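Storing quilted jackets over summer: a thread, because I have done this badly for years and have now measured it.

Starting point is May, spare room in Ornstead, one under-bed drawer. Internal depth is the limiting dimension. Everything else has slack.

A puffer is mostly air held in place by stitching. You can remove the air by folding slowly. You can also remove it with a vacuum bag, and I no longer do. Down and synthetic fill both recover better from a loose fold than from months under full compression.

Weight is a poor guide to volume. My heaviest coat is a wool one at 1668 g and it folds flatter than a quilted jacket of 800 g. Sort by thickness when folded, then decide what goes at the bottom.

Before anything else: empty the pockets, close the zip or poppers, check the cuffs for marks. Wash according to the label and dry it fully. If the fill still feels lumpy between finger and thumb, it is not dry. Give it another cycle on low.

Folding order I have settled on. Lay it face down. Sleeves straight across the back, one over the other. Sides in to the width of the collar. Then hem to collar in one fold, pressing from the fold outwards so the air leaves through the open end.

Do it on a made bed. A table is the better height but too narrow for the sleeves, and the floor is hard on the knees by the third coat.

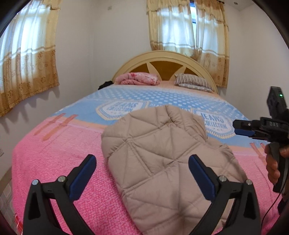 Nhi Đinh: Do you not roll yours? I roll into the hood and it takes up half the space.

Rolling works for thin packable jackets with a narrow baffle. With wider quilting the roll springs open unless you tie it, and the tie leaves a crease across the panels. It also gives you a cylinder, and cylinders waste the corners of a drawer. If yours has a hood and stays shut by itself, carry on.

Diamond and triangle patterns fold less predictably than straight horizontal channels — the stitching lines rarely fall where you want the crease. Let the jacket crease on the nearest seam and accept a fold that is slightly out of square.

Containers. I use a cotton bag from Hikell, 900 mm long, one jacket per end. Tín Tạ swears by the Jaber boxes with the rigid lid, which stack well but are too tall for my drawer.

Coming out of storage: hang it, shake it from the hem, leave it overnight. Alternatively 30 minutes in the dryer on low with two clean tennis balls.

Next thread will be on scarves, once I have found them all.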